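Ticket 332 – Stornevard bread oven trips the electrics at preheat
Site: Donnelly community bakehouse, back kitchen
Status: Resolved

Opened Wednesday, 7.40 am
The oven trips the breaker 20 minutes into preheat, every time. It's the big Stornevard deck oven on the 3,000 watt setting. Lights and mixer stay on, so it's only the oven circuit. We have sourdough proving and would love to bake it today! Happy to try anything you suggest.

Reply from Jonmont support, 8.15 am
Thanks for the clear notes, they save us a lot of guessing. Please leave the oven off at the wall until it has fully cooled, then run it with the top element only. If it holds, switch that off, let it cool again and try the bottom element alone. Please don't take any panels off.

Update, 11.30 am
Top element on its own: an hour at full heat and not a flicker. Bottom element on its own: tripped at 20 minutes again. So we have a culprit, and I'm thrilled (I had convinced myself it was the wiring in the wall). We baked the sourdough on the top deck in 3 batches and the crust was gorgeous – deep brown, properly blistered, the best we've had since March.

Reply from Jonmont support, 12.05 pm
Great testing. It sounds like damp getting into the bottom element as it ages, which is common on ovens that stand idle for a while. A Cornora replacement element fits your model and we have one on the van. Keep the bottom deck off until the engineer has been.

Update, 4.50 pm
New element in, insulation test passed, and both decks have now been through a full preheat with no trip. The engineer also showed us how to do a slow warm-up after a quiet spell: low heat for an hour, door open a crack, then up to baking temperature. Such a simple habit, and I'd never heard of it! It's going on the wall by the switch.
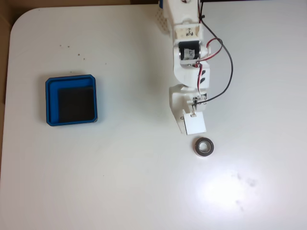 One last question before you close this: does the slow warm-up apply after a single weekend off, or only after longer breaks? We're shut Sundays and Mondays and I'd love to get the routine right from the start.

Reply from Jonmont support, 5.10 pm
Longer breaks only, a week or more. Closing the ticket now, enjoy the bottom deck.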